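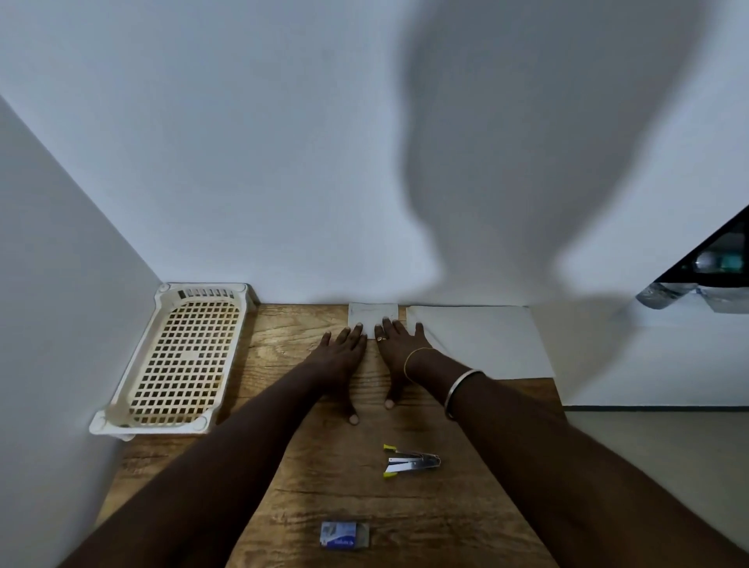
According to Skoken, a hip belt is good for nothing under 20 pounds and students only test them because the catalogs make such a fuss. We heard this in the first week of the project, before we had loaded a single pack, and it is written at the top of our notebook.

Trail Pack Comfort Report
February 5, 2019

Our group set out to check what product pages say about backpacks. Nearly every page we read promised that the load would feel lighter than it was. None of them said lighter than what.

We used two packs, the Flusbridge and the Zundlow. Both list a capacity of 37 liters. We filled each one with water bottles, a tent and towels until it weighed 20 pounds, then walked the Vukčević loop, 5 miles on gravel with one steep part near the end. Each of us carried both packs, on different days, and wrote down where it hurt.

The Flusbridge has the thicker straps. On the flat they felt fine. On the climb the padding bunched up near the collarbone, and three of us stopped to fix it. The mesh back panel is sold as a way to stay cool. All of us came back with sweaty shirts, and we could not tell the difference from the Zundlow, which has plain foam.

The Zundlow has a stiffer frame and a belt that stays where you put it. It also creaks - a small thing in the store, a big one by mile 2. The side pockets are too tight for a full bottle once the main part is packed.

As for the belts, we walked the loop again with them undone. Most of us had sorer shoulders, so we don't agree with Skoken. But we knew which walk was which, and we expected it to be worse. That is a weak test, and we would not bet much on it.

Problems with our method: our backs are not the same length, and the Flusbridge comes in one size only. It rained on one of the Zundlow days. We never tried a load heavier than 20 pounds, although both makers talk about heavy loads without giving a number.

We plan to repeat the walk in June with the pack labels covered by tape.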